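Setting up a box-packing station for a wrist-camera arm
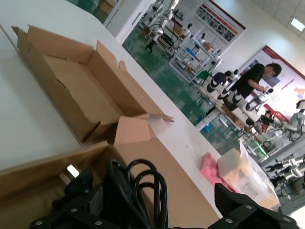 Tejada shared workshop, October

Our build at the shop is an arm with a two-finger gripper and a small camera at the wrist. The project is called Tiltetti. These are the steps we use to get the table ready before an evening of packing runs.

What you need

A table with a plain top. Ours is white, and brown cardboard shows up well against it.
Two cardboard boxes, one larger than the other.
Something soft for filler. Pink foam pieces work.
Things to pack, in a clear or translucent bag.
Painter's tape and a tape measure.

Step 1. Place the boxes

Open the box you want filled and fold all the flaps outward. A flap that stands up will catch a finger on the way down. Crease each one hard, twice if the cardboard is new. Mark the corners of the box with tape so you can put it back in the same spot after a run. The near side of our box sits 17 inches from the arm base.

Step 2. Sort out the cable

Leave enough slack for the wrist to turn all the way both ways, then coil what is left. A loose coil can hang between the fingers and cover the lower middle of the camera view. Tie it back along the forearm with two hook-and-loop straps. Don't use zip ties here, you will be moving it again.

Step 3. Check the bolts

Go over the bolts on the finger plates with a hex key. Snug is enough.

Step 4. Set the gripper limits

We run the Divside controller, which takes raw counts. Closed is 631 and fully open is 938 on our unit. Yours will differ. Jog the fingers by hand, write down both ends, and stop a few counts short of each.

Step 5. Do a slow run

Start at quarter speed with one foam piece. Keep a hand on the stop button. If the fingers miss to the same side every time, redo the camera offset before you touch anything else. Then try the bag. Grip it low, where the contents give the fingers something to hold.

Save the settings file under a new name when you're done.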